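Jandurville Shovel Challenge

The Jandurville Shovel Challenge is a student robotics project in which small teams program a robot arm to pick up a plastic toy shovel by its handle. It grew out of an after-hours club at the Jandurville technical school and is now the main spring project for second-year automation students. Former students tend to remember it fondly, and many of them come back in May to watch the final.

Origins

The club was started by Liên Khúc, a teacher of control engineering who wanted a first task that beginners could understand in one sentence and still be arguing over a month later. Early meetings used foam blocks, which almost every team mastered in an evening. A toy shovel was a wonderful step up. It is long and light, its weight is uneven from one end to the other, and a grasp that looks fine on screen can let the scoop swing as soon as the tool leaves the table.

Task and setup

Teams share one arm with a two-finger gripper. The table is covered with a cloth in the style of Mondrian, chosen because its bright rectangles and thick black lines are hard on simple color-based vision programs. Other objects are left on the table as distractors – a taped cardboard box, a little block, a second shovel, a puzzle cube – and touching any of them costs points.

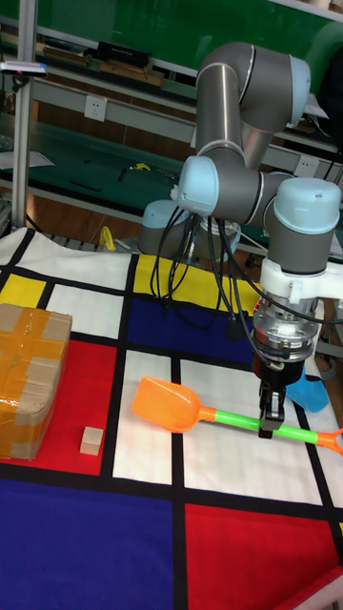
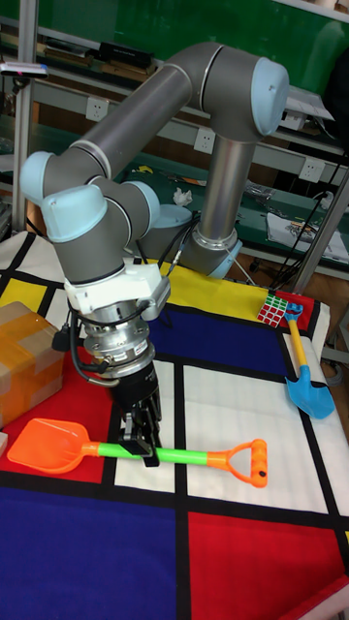
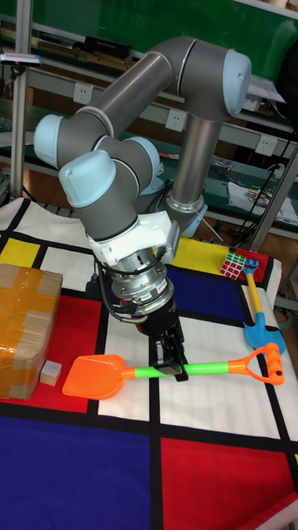
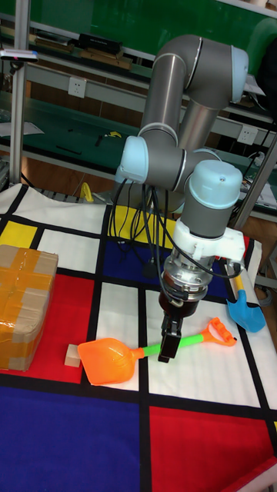

The orange-and-green shovel, with the gripper closed on its handle in the first three views and just above it in the last.

Scoring

A full run is worth 110 points. Of these, 80 are given for the grasp and the lift, and the rest for setting the shovel down again in a marked rectangle with the scoop facing the right way. Teams may stop a run at any time without penalty, a rule that has encouraged some gloriously risky programs.

The best-known entry is that of team Torkus, who gave up on finding the middle of the handle and had their program search for the balance point with a series of tiny test lifts. It was slow, but it was a joy to watch, and versions of the "Torkus nudge" have turned up in nearly every final after it.

Software and records

Student code runs on Brotura, a small control library written by club members and passed down from one class to the next. Each attempt is saved in a shared log called Dinsa, including the failures, which new teams are asked to read before writing anything of their own. The log held 3,304 attempts at the close of the last season.

Related activities

A shorter version for visiting middle school students is held in July. Visitors guide the arm by hand controls and do no programming.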